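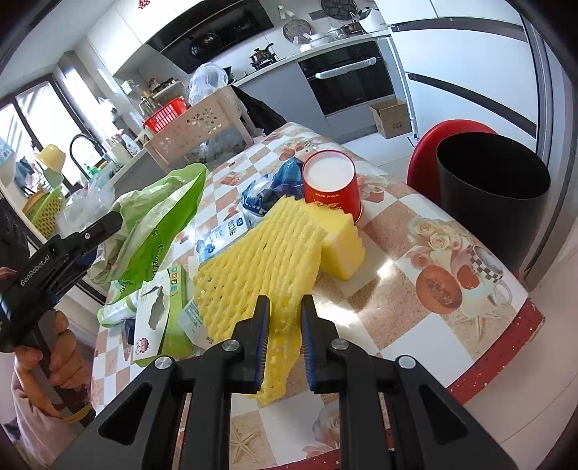
But why start with the table and not the floor, one reader of the last edition wanted to know. Fair. Because the table is where it all lands. Shopping, wrapping, the cup from this morning. Do the floor first and you'll do it twice.

Search this book Enter a word Go

Chapter 2: Clearing the Table
2021-05-09, by the Skelludden course writers

You need a bin within reach, a damp cloth, 20 minutes. No more kit than that. If you skipped the list of packaging in Chapter 1, go back, it's short.

Most of what sits on a kitchen table after shopping is packaging. Thin bags, foam fruit nets, cartons, bottles. Light stuff, takes up far more room than it should. The tissue box stays. The cup might stay, look inside first. Anything with liquid in it goes to the sink before it goes anywhere else.

Fruit nets: squash flat, fold one into another. Keep a couple if you post breakables, otherwise out. Clean bags: pick one to hold the rest, and when that's full, stop keeping bags.

2.1 Where the bin goes

Not under the sink, not for this job. Bring it to the table. A small wastebasket can stand on a stool so you aren't bending evry time, and it goes back down when the cloth has been wiped.
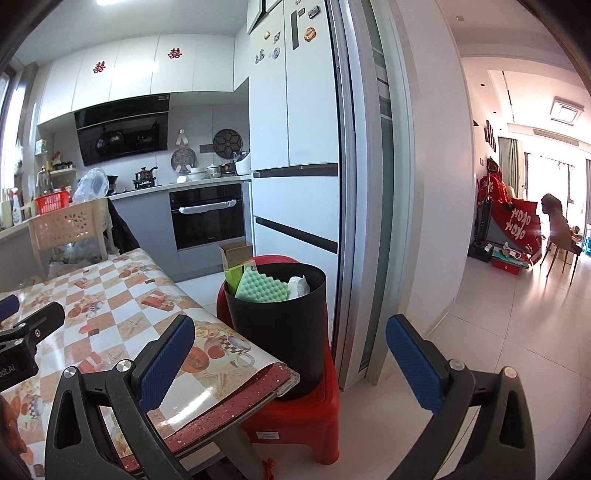

My mother would have had a fit at a bin up on a seat, wrote a learner on the Pollel evening course, who then tried it and kept doing it. Wipe the seat after. Both sides of that argument are happy.

Long flat bits go in upright, down the side. Foam and sponges last, they spring back and fill the top. Don't press down on paper with your hand if you can't see what is under it.

2.2 Bags and film

Bunch them. A bag dropped in open fills with air and you've lost half the bin. Squeeze from the closed end, keep hold, push it well down and only then let go. Film clings to everything so bunch it in with a bag.
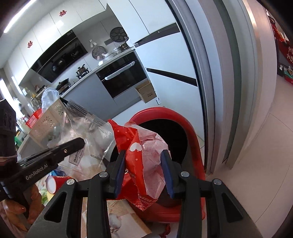
Check each one before it goes, mind. Receipts, small parts, the odd coin. Turn out the corners with a finger. Patterned bags are the worst for this becuase you can't see through the print.

Cups next. Empty, then stacked, then in. Flat paper packages can wait until the end and go down the side with the other long bits.

Before you read on: clear one table, your own will do. Note what you kept and why. You'll need the list for the exercise on page 32.

Comments (3)

fellen_reader: Did it in 22 minutes, not 20. Half of that was bags.

Guest: Page 32 is the shelf plan in my copy?? Exercise is over the page from it.

tidyish: We do the foam nets round pears in the fruit bowl, stops them bruising. Worth a line in 2.2 maybe. Also the Lodhi printing has no 2.1 heading, confused me for a bit.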